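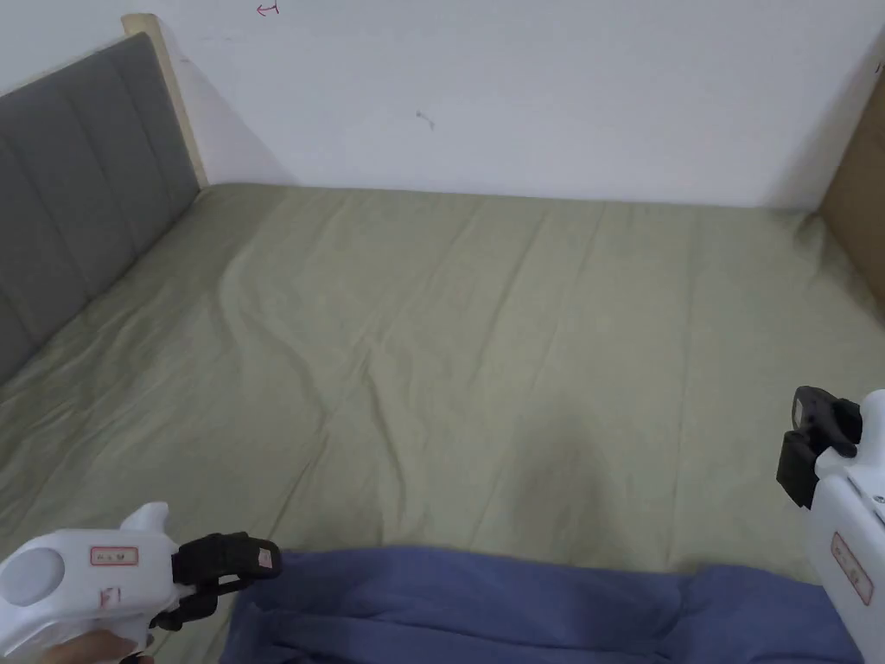
El fallo 815 de las pinzas Iltari significa «apriete sin pieza»: la pinza cree que ha cogido tela y levanta aire con mucha dignidad. Sale sobre todo con ropa de cama. Con un trapo azul oscuro arrugado encima de una bajera verde salvia, también arrugada, los dedos negros tienen pliegues de sobra donde equivocarse, y a veces pellizcan la sábana.

Para quitarlo:

1. Suelta el gatillo y aparta las dos pinzas de la cama. Tirar más fuerte solo sirve para deshacerla.
2. Abre los dedos del todo y busca pelusa en la articulación. Casi siempre hay.
3. Baja el umbral de fuerza de 3000 a 2500 – perdón, el menú va de 10 en 10, paciencia.
4. Repite el cero con los dedos cerrados y vacíos.

Si el 815 vuelve, apunta la hora y avisa a Manon Tremblay. Reiniciar borra el registro, como descubrí un martes.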